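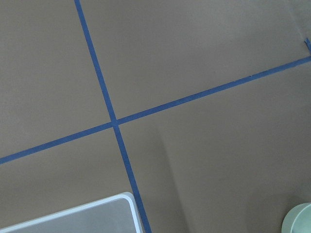 Tuesday, July 28, 2020

OK, promised a thread on the Tostby house and now I have an hour before a call so going fast. Typos will happen

Basics. Sorkden finished it in January. Single family, long and low, on a slope above the river at Tostby. 2,681 sq ft including the studio. Sounds big, doesn't feel big, more on that later

The plan is two bars. One for sleeping, one for everything else. They slide past each other so you get a courtyard in the overlap and a second, scruffier one by the kitchen where the bins and the bikes go. Love that the bins got a courtyard

You come in at the pinch. Low ceiling, dark floor, coat hooks, a bench. Then two steps down and the living room opens up toward the water. Old trick. Works every time on me

Steps are there because of the slope btw, they didn't flatten the site. The whole everything-else bar walks down the hill. Kitchen highest, then table, then sofas, then the big window

Side effect: you can be cooking and look right over the heads of the people sitting down. View of the river from the stove. Whoever does the dishes is happy

Walls. Board-marked concrete up to the sill line, then larch above. Larch is already going silver on the west side and still orange under the eaves, which some people hate. I think it'll even out in a few years. Maybe it won't

Concrete is left bare inside on the north wall only. Everywhere else plaster, off-white, slightly rough. Ran my hand along it like a weirdo for the whole visit

Roof is planted. Sedum plus some local grasses, and from the road all you see is a strip of green and one chimney. House sits 200 feet back so you could drive by and miss it. I did. Had to turn around at the church
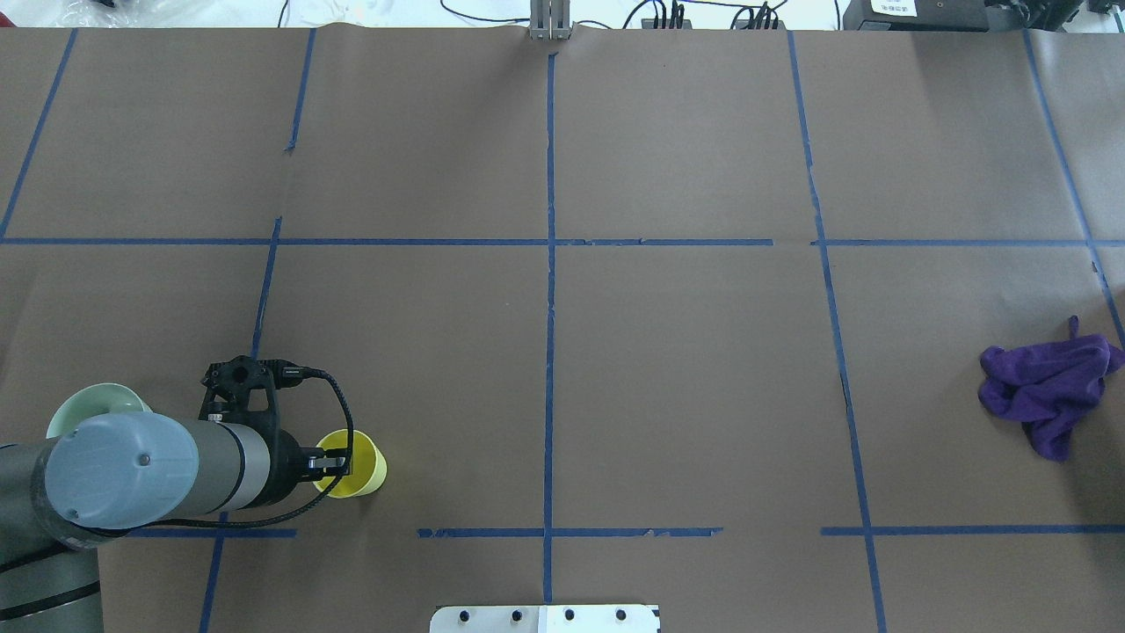
Brown paper and blue tape on a tabletop.

Back. Call got moved. Where was I

Bedrooms. Small! Really small. Bed, a built-in closet, a desk shelf under the window and that's your lot. The money and the area went into the shared rooms and I'm fine with it, but if you like to hide in your bedroom with a chair and a TV this is not your house

Windows in the bedroom bar are all the same size, all at the same height, square. From the courtyard it reads a bit like a motel. My one real complaint about the outside. A door or one bigger window would of broken it up

The studio though. 278 sq ft, detached, at the bottom of the site. North light from a long rooflight, one wall of shelving, a sink, a woodstove. No bathroom – you walk back up the hill in the rain. Apparently that was debated a lot

I could live in the studio. I'd put up with the hill

Lots of people asked me how this compares to the Llanos house. Same office, much earlier, and I think they're almost opposites. Llanos is a compact square with the court dead in the middle, everything looks inward, thick walls, tiny openings to the street. Makes sense for a hot flat site with neighbors on three sides

Tostby looks out. The courts are more like leftover pockets where you get out of the wind. If you go expecting Llanos with grass on top you'll be dissapointed

What they share is the floor. Same dark brick, laid on edge, running from inside to outside with barely a joint at the door. At Llanos it's polished by now. At Tostby it still has that dusty look

Heating is under the brick. Slow to warm up, slow to cool down. I was told you set it in the fall and leave it alone

Built-ins are by Kamik, a small joinery shop. Ash, very plain, finger pulls cut into the door edge, no handles anywhere. Kitchen drawers run the full length of the wall. The bench at the front door is theirs too and the lid lifts for boots

One Kamik detail I took way too long looking at: the shelves in the hall stop just short of the corner so the plaster line keeps going. Tiny gap. Costs nothing, looks great, must be awful to dust

Stuff that didn't work for me, quick list in no order

Motel windows, see above

Acoustics in the big room. Concrete, brick, glass, and one rug trying its best. With four people talking it was already loud. Needs curtains or a lot of books

Outdoor lighting. Little bollards all the way down the path to the studio, feels like a hotel garden

Gutter on the kitchen court drips right where you'd stand to unlock a bike

Stuff I'd steal for any house, any budget: the low entry. The ugly courtyard. Stepping the rooms down with the ground if you have a slope. One good wall left bare and the rest plain

Somebody asked about cost per sq ft. Don't know, didn't ask, wouldn't post it

Also no, it's not open to visitors. You can see the roof from the river path on the other side, best in the evening when the big window is lit

Will try to do Llanos properly next, I have old notes on it somewhere. Call is starting, bye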